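Angle profile

An angle profile is a long, straight piece of material whose cross section forms a right angle, so that seen from the end it looks like the letter L. The two flat sides are called legs or flanges, the outer edge where they meet is the heel, and the hollow on the inner side is the root. Angle profiles are made in metal, wood and plastic. Plastic ones are used as edge trim, corner guards, shelf edging and light supports, and short lengths are common as workpieces in sorting and assembly exercises. Related shapes include the channel, which has a base and two sides, and the closed box profile.

Shape and terms

The legs of an angle may be equal or unequal. Catalogs give the width of each leg first, then the thickness, then the length. A piece cut straight across is said to be square cut, while a piece cut at 45 degrees to form a picture-frame corner is mitered. The heel may be sharp or slightly rounded, depending on the die used to make it. A sharp heel gives a cleaner line on visible trim, and a rounded one is less likely to chip when knocked.

An angle is much stiffer than a flat strip of the same thickness, as each leg resists bending in the direction in which the other is weak. It is weaker in twisting, and long thin pieces can turn along their length if they are held only at one end.

Manufacture

Most plastic angle is extruded. Pellets are melted and pushed through a shaped die, and the strip that comes out is cooled, pulled along at a steady speed and cut to length. Color is normally mixed in before melting, so that scratches do not show a different shade underneath. Common materials are PVC, ABS and polypropylene. Small runs and odd sizes may be machined or 3D printed.
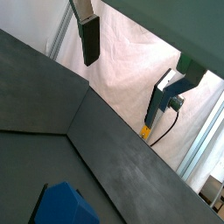
Pieces that are handled often are usually kept in shallow open trays, with the short lengths and blocks in one tray and anything longer laid flat on a shelf. Standing long plastic angle on end against a wall is discouraged in most workshops, because it takes on a bow over time. A bow of this kind can sometimes be removed by laying the piece on a flat surface under weight in a warm room.

Use in handling exercises

Angle profiles appear in many sets of practical training parts. The Grerneck set, put together by Nomvula Rampersad and Cuiping Yuan for technical classes, groups them with blocks, brackets and shape boards. Its handbook lists the long angle as part 3603 and gives three basic tasks for it: picking it up from a flat table, turning it so that the heel faces a chosen way, and setting it down on a support. 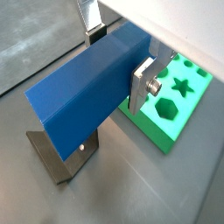

The second task is generally considered the hardest. A block has parallel faces and can be gripped in several ways, but an angle offers only one thickness of material on each leg. Gripped across a single leg, it tends to swing toward its heavier side. Gripped across both legs, it may slide, since the faces meet at a corner. The handbook advises holding the piece near the middle of its length and lowering it with the supported leg kept level.

Supports are most often small metal L-brackets. Two brackets are enough for a short piece, and nearly all longer ones are given four.
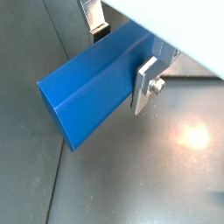

Orientation is described by the position of the heel. In the heel-up position the legs slope down on either side like a roof, and in the heel-down position they form a trough. Intermediate positions are named by the leg that is closest to level. The lengthwise edge is a useful guide when judging this by eye, and on a bright blue part it can show as a lighter strip between two planes of color. Matte finishes give a softer line, and dark colors may hide it altogether under weak light.

See also: Channel; Edge trim; L-bracket; Extrusion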